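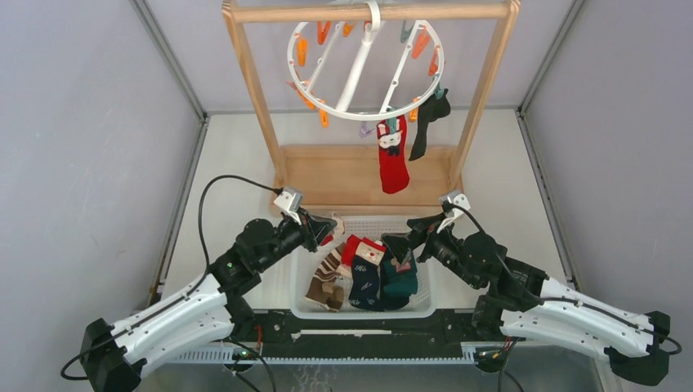 About Us

Barnwood Play Fund puts games, toys and small comforts into children's hospital wards. We started with one cart and a box of donated board games. We now supply 48 wards and send out a restock every August, with smaller deliveries through the rest of the year.

Our money comes mostly from individual gifts. Last year we received 2,632 of them, and many were for less than the price of a movie ticket. We also take new and lightly used game consoles, handhelds and controllers. Everything electronic is tested, wiped clean and reset before it goes anywhere. If a console can't be repaired, we strip it for parts.

What We Send

Each ward fills out a request form and we pack to that list. Popular items are card games, coloring sets, headphones, books for teenagers, and non-slip socks in children's sizes. We do not send plush toys that have been used, anything with a strong scent, or latex balloons.
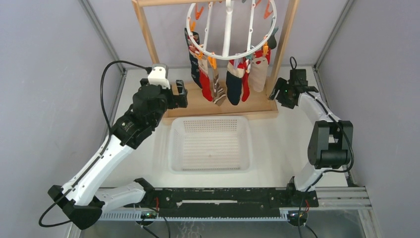

Socks hanging on the rack.

Our Programs

Harahap is our lending library. It holds 430 games, and a family can keep one for the length of a hospital stay.

Stilevau is for brothers and sisters. They get a bag of their own to take into the waiting room, packed by age group.

Nistska covers long stays. A child who is in the hospital for more than 6 weeks can choose one larger item, and we order it new.

How We Work

We are a registered nonprofit with a small paid office and a warehouse. Hospitals never pay for what we send. Gifts marked for a certain ward go to that ward. Unmarked gifts go to whichever request has been waiting longest.

We don't share donor names or patient details, and we don't ask families to appear in our mailings.

To donate equipment, please use the drop-off form first so we can tell you if we have room. Wards that want to join can write to us through the contact page.

Page last updated April 17, 2018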